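From the Plate Store: small colors, large colors

Several readers of this newsletter wrote to me after the last issue and asked when the colored plates can be borrowed again. The answer is: now. They came back from Gostau at the end of September, and Ruby-Lee Partington and I have spent a good part of the month putting them in order. I would like to tell how we do this, for it has changed a little, and those who borrow from us will notice the change when they open the boxes.

For the new readers I should explain that the Plate Store lends tableware to anyone in Pryor and the villages near it who has more guests than plates. We have 1633 pieces on the list at this moment. Most of them are plain white and there is not much to say about them. The colored ones are a smaller part, but they are the part people ask for by name -- "the green ones," "the ones you can see through" -- and they are also the part that comes back most mixed.

The mixing is not the fault of the borrowers. After a party everybody is tired, the plates are washed by three different cousins, and they go into the box in the order in which they become dry. A small pink plate goes under a large teal one, then an orange one on top, and the pile leans. When we open the box at our side we take everything out and lay it on the wooden table before we put even one plate on another. I used to sort directly from box to shelf and I thought it was faster. Ruby-Lee convinced me to use the table, and I must admit that she was right.
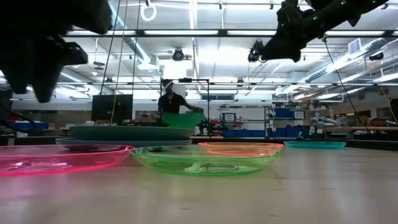
We keep two families of colored plates. The first family is the translucent plastic, in bright pink, lime green, orange and turquoise. These are the ones which children choose, and I have seen grown men choose them too. The second family is the large opaque plates in quiet colors, the teal and the gray-blue. The two families should not share a pile. The translucent plates show every small scratch, and a scratch on a pink rim is visible from the other end of a room. If you have only one box at home, please put the large ones below and a folded dish towel between.

Inside the second family we are less strict. Teal may lie on gray-blue and gray-blue may lie on teal, if the wider plate is at the bottom. This is the rule I repeat the most. A wider plate on a narrower one looks fine on the table, but in the trunk of a car it begins to walk. In August a pile walked all the way from the church hall in Grekeck to our door, and we lost two plates from it. The borrower was very sorry and brought us a plum cake.

Now about the laying out. We begin with the large plates, as they take the most room, and they go toward the back of the table. The small ones come in front, where the hand reaches easily. They do not need to stand in straight rows. It is enough that each color can be recognized and that one can pick up a plate by its rim without pushing its neighbor. I run a finger along the rim of each one, all the way around, and then turn it and look at the bottom, where the sticky things hide. Labels, mostly, and candle wax. For wax on the translucent plates, warm water and patience are enough. Please do not use a knife!

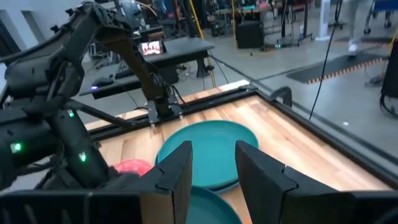 One of the large teal plates on the table, with a red-pink one at its left.

A word about the names of colors, because it has caused more telephone calls than anything else this year. On the old list the large plates were written as "green." Some people came to collect green plates, expecting the lime ones, and went home with teal. Others say that teal is a blue, and they argue this with conviction. From now on the list says "teal, large" and "lime, small," and there is also "turquoise, small," which I know is not so far from teal when one says it on the telephone. When you are in doubt, come and look. I prefer a short visit to a wrong box.

The same trouble exists with the warm colors. We have a bright orange and we have a softer one, more like a peach, and the peach is larger. They go nicely together, in my opinion, the small orange placed beside the peach or even on it for bread. But they are two lines on the list and they return to two piles. Pink is pink. In evening light it may look almost red, and Mrs. Mamano once wrote to me to complain that she had got red plates. I drove over in the morning and by then they were pink again.
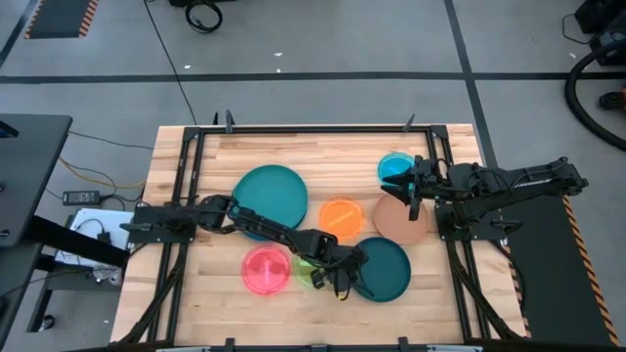 When all the plates have been looked at, we gather them. I take one color at a time and walk around the table, and I do not begin the next color before the first is on the shelf. Ruby-Lee works the other way, she makes all the piles at once and carries them later. Both ways bring the same result, and we have agreed not to discuss it any more. The piles should stay low. I can carry more than I can see over, and that is how the accident with the soup bowls happened.

Of the small translucent plates there are 378 ready to go out. The large opaque ones are 171, and here I must ask you to reserve early, as a wedding in Grekeck has already put its name on most of the teal for the first half of the month. The gray-blue are still free.

Boxes can be collected in the late afternoon from the side door. Bring your own towels for between the layers if you have them. And if you find at home, at the back of a cupboard, a single lime plate which you do not remember buying, it is very probably ours, and we would be glad to have it back without any questions.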